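The delegate badge said 2247, and below that, in smaller type, CULTBY FORUM FOR THE NEXT ECONOMY. I had been told to wear it at all times, including at breakfast.

Breakfast was where the real work happened, according to the welcome letter. I sat at a round table with a man from Humphreys, the consulting people, and a woman who ran something called Ekska. I asked her what Ekska made. She said it convened.

"Convened what?"

"Stakeholders," she said, and took my butter.

The man from Humphreys had a draft of the closing statement in his folder. It was the first morning. I asked if he wasn't worried the forum might reach some other conclusion, and he looked at me kindly, the way you look at somebody else's child on a plane.
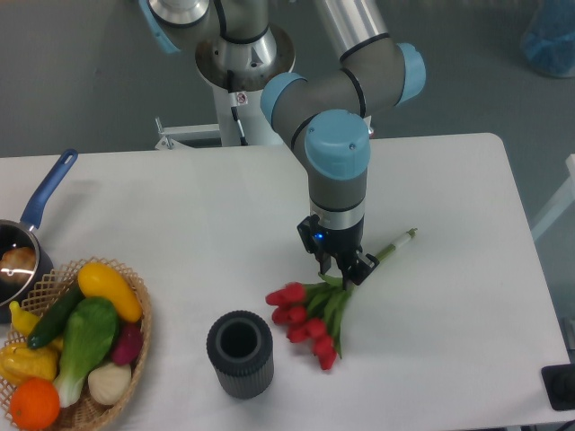

The Closing Statement
Fiction by a staff contributor
September 6, 2022

At nine we were led upstairs to the session on youth. The youngest person on the panel had gray eyebrows. He spoke for a long time about unlocking the energy of the young, and a girl of maybe twenty walked up and down the aisle filling the water glasses. When she got to me I asked what she thought of it.

"Of what?" she said.

After lunch we broke into groups. Mine was Group 11, and our task was to agree on one word for the future of the region. The minister's aide wanted "resilience." The bank wanted "trust," which I thought was brave of it. We had a vote, then a second vote to decide whether the first had been in the right spirit. By four the word was "together," and the moderator stuck it on the wall with a blue pin and we applauded ourselves.

I went to find the man from Humphreys. He was in the hall under the Skorinen banner, eating an apple.

"We've got our word," I said. "It's together."

He opened the folder and turned to page two. There it was in the first line, already in bold.

"What if we'd picked resilience?"

He turned to page three.

I asked how many people had paid to come. He said 876, not counting press. I had seen the invoice for my own seat, and I did the arithmetic while he finished the apple.

That evening the woman from Ekska found me at the coat check. There would be a follow-up in April, she said, a smaller group, much more candid. She was putting together the list.

"What would we be doing?"

"Reviewing progress on the statement."

I said it sounded like a lot of nothing. She wrote that down, or wrote something down, and asked how I spelled my last name.

I spelled it for her. Then I gave her my office address too, and the number for my room, which was 102, in case there was anything she wanted to send up before the morning.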